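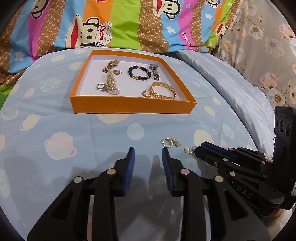
Teaching by Hand: Collecting Two-Handed Sorting Demonstrations with Portable Grippers

Final report, Flanano project group
Submitted in July

1. Purpose

The Flanano project examined whether a two-armed robot can learn to handle small, delicate objects from demonstrations given by people holding the grippers themselves. Jewelry was chosen as the test material. Earrings, rings and chains are light, uneven in shape and easily tangled, and a watch band does not keep its form when lifted.

2. Method

Each demonstrator held one gripper in each hand and moved items between an open box and the surface beside it. No robot was present during recording. The motion of both grippers was logged by software developed for the earlier Gondico project and later converted into arm movements.

Sessions were held in ordinary bedrooms and living rooms on whatever bedding was available, patterned sheets included. The box held bracelets, watches, rings and earrings in mixed order. Demonstrators were told to work slowly and to finish one item before starting the next.

3. Data

The group recorded 797 demonstrations with 13 demonstrators. After review, 372 were kept for training. Most rejected recordings showed a lost position track, usually when one gripper passed in front of the other. The remainder were set aside for incomplete grasps.

4. Findings

Bangles and watches were the easiest items to demonstrate. Earrings were the hardest - several demonstrators pushed them against the wall of the box before closing the fingers, and this habit appeared again in the trained model. Beaded bracelets were often lifted by a single bead and dropped.

5. Further work

A second round of recording is planned at the Claeys workshop, using narrower finger pads. The review form will also be revised so that failed grasps followed by a successful retry can be kept.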